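Shared workshop at Prascombe moves robot hand build into simulation

Last updated: November, 4.30 pm

Members of the Prascombe shared workshop have begun the second stage of Brolla, a home-built robotics project that aims to pick up and sort small desk items. The work is led by Barış Eren, who started the build in his garage before moving it to the workshop's rear bay.

The group is testing each grasp on a computer model before any motor is switched on. A black multi-fingered hand is being tried over a tabletop set with a pencil, a magenta bow and a flat white slab.
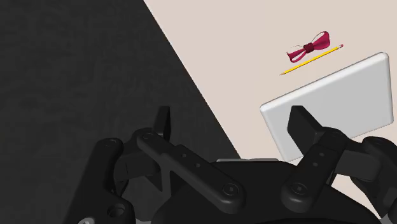 Eren said the pencil had been the hardest item to plan for. Members have allowed 10 weeks for the stage and have set aside 80 hours of bench time for printing and fitting parts. Fokano, a local hardware supplier, has donated fasteners and cable.

A simpler gripper on a white arm is also being modelled over the same three items. Anisa Raju, the workshop's program coordinator, said the comparison would help members decide which design to build first at full size. "We would like people to be able to repair it at home with ordinary tools," she said.
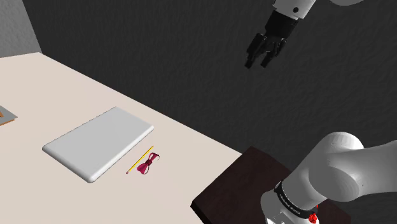
Can people who are not members take part?

Visitors aged 16 and over may attend the open build evenings at no charge, provided they complete the safety induction on arrival. Work on the control software, named Pai, is also open to people who prefer to contribute from home.

The workshop will publish its parts list when the stage closes.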